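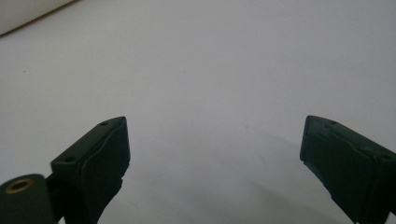 Chapter 4
Clearing a Surface

I learned to clear a worktop in the back kitchen at Vostent, and I learned it badly. I'd shove everything to one end, wipe the bare half, shove it all back, and wipe the other half. Crumbs went for a ride both ways! My first August there I did this every night and wondered why the counter still felt gritty in the morning.

So we start this chapter with the plain flat surface, before we get to shelves (Chapter 5) or drawers, which I find much harder. You'll need a table or a stretch of counter, two cloths, and a box or tray to put things in. If you did the sorting exercise on page 53, keep that tray handy.

Take everything off. I mean the salt, the mail, the pen that has lived by the toaster for a year – all of it goes in the tray. Wipe from the far edge toward you, fold the cloth to a clean side, and go again. Then bend down and look across the surface with your eyes nearly level with it. Specks and smudges you'd swear weren't there will show up, especially on pale tops, and I still miss one or two myself.

Now leave it alone for a bit before anything goes back. In the Fomovach exercise at the end of the chapter you'll leave it for 72 hours, fetching things from the tray only as you need them, and writing down each one.

Key words for this chapter: surface, edge, holding tray, return list

4.1 What belongs on a counter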